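Brotkorb Gonness von Varnon, rechteckig

Gekauft im August, seitdem steht der Korb bei uns fast täglich auf dem Frühstückstisch. Bezahlt habe ich 9 Euro im Greltberg-Onlineshop. Die Lieferung kam pünktlich, der Karton war etwas groß.

Der Rand ist das Beste daran. Er ist dick und wie ein Seil gewickelt, man kann ihn gut greifen. Der Boden ist dagegen fein geflochten und hat kleine Lücken, Krümel von Mohnbrötchen fallen durch. Ich lege deshalb meistens eine Serviette hinein.

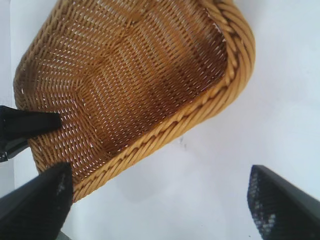
Die Farbe ist nicht gleichmäßig. Innen geht sie von Honiggelb bis Rotbraun, vor allem in der einen Ecke ist das Geflecht deutlich dunkler. Wer es einheitlich mag, sollte lieber im Laden aussuchen. Mich stört es nicht.

Vorher hatten wir den Zapata, der war tiefer, aber der Rand hat sich nach einem Jahr gelöst. Beim Gonness hält bisher alles. Vier von fünf Sternen, einen Abzug gibt es für die Krümel.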